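Kitchen Robot Tips: Software Settings I'd Bother With (and the Ones I Wouldn't)

Posted 1/27/21

I've been asked for a tips page on getting a two-armed robot to handle dishes, so these are mine. I don't think any of this is ready for your home. If you're stuck working on it anyway, a few settings will save you an afternoon.

Plan for the cup first and the dishwasher later. The Fidon planner wants the whole job up front, rack and door and all, and then it sulks when a path fails. Give it the grasp, let it finish, then ask for the next move.

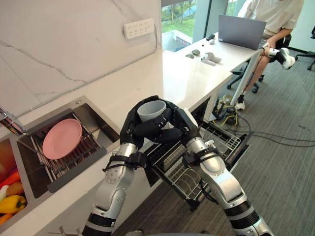

Turn off automatic replanning while both hands are on the same object. Each arm gets its own fresh path and they don't always agree. Okau calls this "cooperative mode." I call it a tug-of-war. Lock the right arm to the left one and plan for a single wrist.

Don't believe the confidence score. Pinto gave me 69 percent on a bowl that was there and a much better number on a reflection.

Perception around a sink is where most demos fall apart, and the sales videos skip it. Shiny steel gives depth cameras fits. Mask the basins by hand in the map file before you try anything clever. A rack made of parallel metal rods over the left basin is about as nasty as it gets, with the rods reflected in the floor underneath. A strip of translucent blue tape on the end of the rack, like ours, is easier for me to find in the color picture than bare metal, so I click on that when I line up the map. Balakrishnan Kamath says a better model would make the clicking unnecessary. He said so in October too.

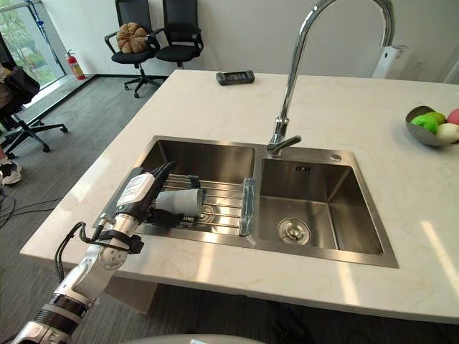
Grip force belongs in the object file, one value per item. Don't use the slider on the main panel. It resets whenever Stevard updates, and a paper cup on its side in those dark grey fingers won't forgive a setting meant for a mug.

Keep your logs short. I had 414 of them before I deleted the lot, and I had read 2.
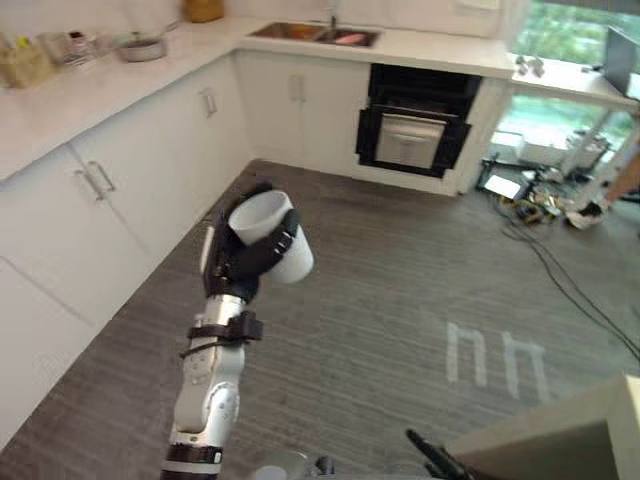
Cap the arm speed at 28 percent any time you load a new map. The vendors say the collision checker has you covered. It only checks against what's in the map, so go look at the map.

As for the "learns your kitchen" checkbox, I've tried it on and off and can't tell the difference. Leave it off. It makes startup slower.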